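FOR IMMEDIATE RELEASE

Stillau Open Ballot Asks County Board to Let Unaffiliated Voters Take Part in Primaries

Group files proposal and begins work on a September voter guide

STILLAU - Stillau Open Ballot, a nonpartisan group of local voters, has asked the Stillau County Board to put an open primary measure before the public. The proposal would let people who are registered without a party cast a ballot in the first round of voting for county offices.

Under current county rules, only registered party members may vote in a primary. Unaffiliated voters receive their first ballot in the general election. In districts where one party draws no challenger from the other, the winner of the primary takes office without a contest in the fall.

"I have been registered without a party for my whole adult life," said Gwawr Ruddock, chair of Stillau Open Ballot. "I pay for the primary through my taxes the same as everyone else on my street. I would like to vote in it."

The group turned in 530 signatures with its request. County rules do not require signatures for a proposal of this kind, but the group wanted the board to see that residents from every district had signed.
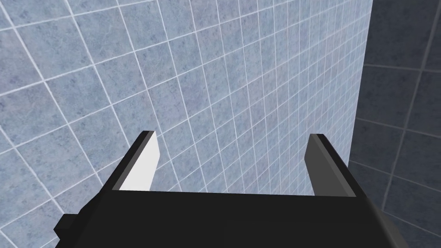 The proposal would replace the separate party primaries with a single primary ballot for all voters. Candidates could still list a party next to their names, or list none. Order on the ballot would be set by a public drawing at the clerk's office. The names would be set out in equal squares, as regular as the pale blue-gray tiles on a wall, with the same type size for each candidate. The two candidates with the most votes would move on to the general election.

The measure would cover all nine seats on the County Board, along with the offices of clerk, assessor and sheriff. It would not change the way voters choose candidates for state or federal office, and it would not change the presidential primary. Parties would remain free to endorse candidates and to hold their own meetings and conventions.

Domenica Reisinger, who drafted the text for the group, said the narrow scope was a choice made early on.

"State offices are up to the legislature," Reisinger said. "We wrote this for the offices the county runs itself. The clerk already prints those ballots and counts them, so the work stays in the same building with the same staff."

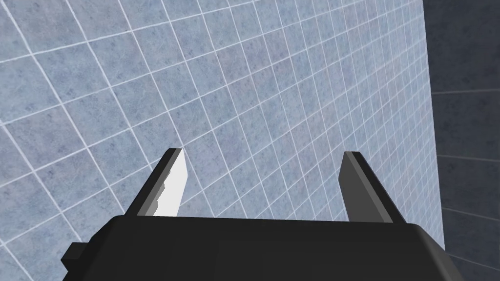
Credit: Stillau Open Ballot

Both county parties have been sent the full text and invited to comment. The group will attach any written comments it receives to the packet that goes to board members, including comments that oppose the measure.

Some party members have already raised concerns at public meetings. The most common is that voters from one party could cross over to help the weaker candidate in the other. Another is that two candidates of the same party could end up facing each other in the general election, leaving some voters with no one from their own party to support.

Ruddock said the second outcome is possible under the proposal and the group says so in its handouts. "If two members of one party finish first and second, they both go on," she said. "In a district like that, the general election would at least have two names in it. Today it often has one."

To hear more from residents before the board votes, Stillau Open Ballot will run a survey of registered voters across the county. The survey will be carried out by Tranano, a research firm, and will reach 1,000 people by phone and mail. Party members and unaffiliated voters will be asked the same questions in the same order. The full results, with the wording of each question, will be released whether or not they favor the measure.
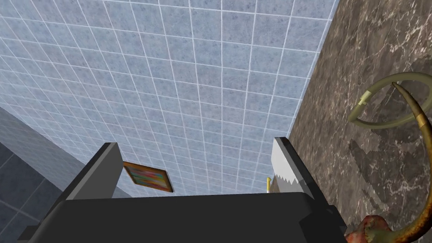
The survey will also ask how people get their information about county races. Dwynwen Edwards, who is in charge of outreach, said residents often tell her they skip the lower part of the ballot.

"People know who is running for governor," Edwards said. "They get down to assessor and they stop. I did it myself for years. I'd look at two names, not know either one, and leave it blank."

For that reason the group is also preparing a printed voter guide, to be mailed in September. Every candidate for county office will receive the same questionnaire and the same word limit. Answers will be printed as written, with no scores or rankings. Candidates who do not reply will be listed with a note saying that no answer was received by the deadline.

Stillau Open Ballot does not endorse candidates or give money to campaigns. Its costs are paid by small donations from residents and a grant from the Jenkins Fund. A list of donors is available on request.

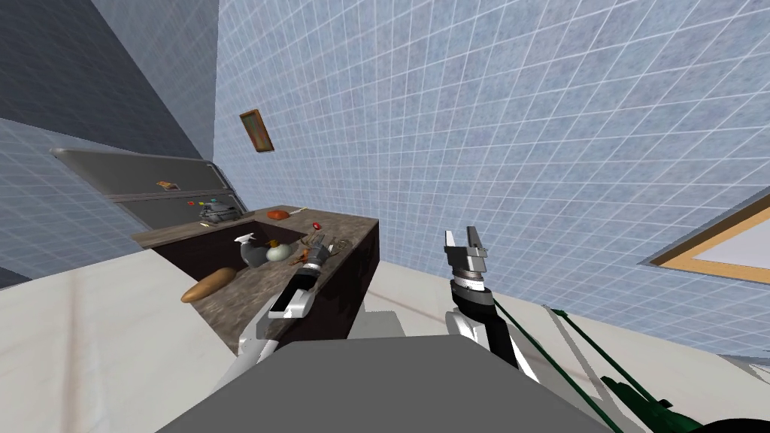

Public Meeting at Jodel Hall

Residents may read the proposal and ask questions at an open meeting at Jodel Hall in Stillau. Doors open at 6:30 p.m. and the meeting begins at 7 p.m. Eleri Parri will moderate. Questions may be asked from the floor or handed in on cards. Spanish interpretation will be provided, and the hall has step-free entry from the parking lot.

Copies of the full text can be picked up at the meeting or requested by mail.

About Stillau Open Ballot

Stillau Open Ballot is a nonpartisan group that works on election rules in Stillau County. Its members include Democrats, Republicans and voters with no party. Membership is open to any county resident of voting age.

Media Contact

Renata Carrasco
Press Officer, Stillau Open Ballot
Interviews with Gwawr Ruddock and Domenica Reisinger can be arranged through the press office.

###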